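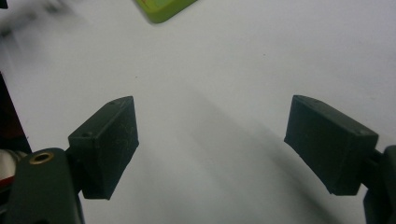
4. Before you record: house rules for the hand grippers

I wrote this section after my first month on the Stestico bench, when I had to throw out more takes than I'd like to admit. Most of them were bad for boring reasons, so these rules are boring too. Start every session with your finger pads. Look at the front faces, both sides, under decent light. Dark green pads show every pale scuff and dust speck, and one pad will nearly always look more worn than its partner. Light scuffs are fine – I leave them alone. A chip, a lifted edge or a pad that rocks when you push it means stop and swap.

1. Wipe both pads with a dry lint-free cloth. No alcohol, please!
2. Check the screws that hold each pad to its finger. Snug is enough.
3. Open and close each gripper 6 times, slowly, all the way.
4. Hold the jaws open over a bare patch of the board and check the live view. You want both pads in it, with a clear gap between them.
5. Log the pad set in Miranda under your station name.

Caution: Keep your other hand out of the jaws during step 3. It doesn't hurt much, but it does hurt.

Note: We change pads at 1,000 cycles whether they look tired or not. If you've lost count (I have), treat them as due.

4.1 Setting up the board

The Peltby rule is simple: if it isn't part of the task, it doesn't live in the middle of the board. I keep the center for the thing being handled and push containers out toward the far side. With a phone case lying at an angle between the two grippers and the clear plastic box standing up at the back left, I can get a fingertip to the edge of the case and still have room to turn it. Keep the marker plates on top of the grippers uncovered, and let each cable run back past your hand so it never crosses the work.

1. Sit down first, then place the objects. Everything looks closer when you're standing.
2. Rest both grippers on the board and wait 4 seconds before you move.
3. Do one dry pass without touching anything.
4. Record.

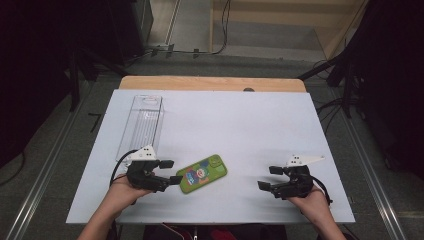 Batches are 64 takes, and I'd break them up however your wrists like. Between takes I put both grippers back down flat on the board, one on each side of the object, and give the cables a quick look for twists. Sleeves up, too.

Note: If you bump the table mid-take, finish the motion anyway and flag it. Gendeo would much sooner get a flagged take than a gap in the numbering.

Caution: Never pull a cable to bring a gripper closer. Move the gripper.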